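Why I still watch the small tournaments

January 2020

After the winter break I came back to watching esports, and I noticed that I care less and less about the big arenas. My favorite event is still the Jorau Cup, where the teams play from home and the stream has sometimes two minutes of silence between the maps.

This season my team is Wanell. They changed two players in July and the new captain was moved from support to the main shooter role. Many fans in the forum were angry. I was also not sure, but I wanted to give him time before I wrote something bad.
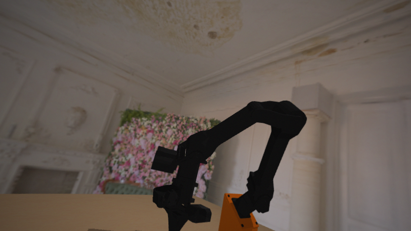

Is it a problem when a team changes its captain in the middle of the year? It depends on who calls the strategy in the game, and at Wanell this is still the coach and the support player, so the change was smaller than it looked.

In the group stage they won five matches and lost two. The loss against Soler hurt me the most, because they were leading on the last map and then bought the wrong weapons in two rounds. Against Purano they played very calm and I was proud of them, even if I had to get up early for it.

The playoffs are played on one server in seven evenings. I will write again after the first round, and if somebody knows where to find the old Soler matches with English commentary, please leave me a comment.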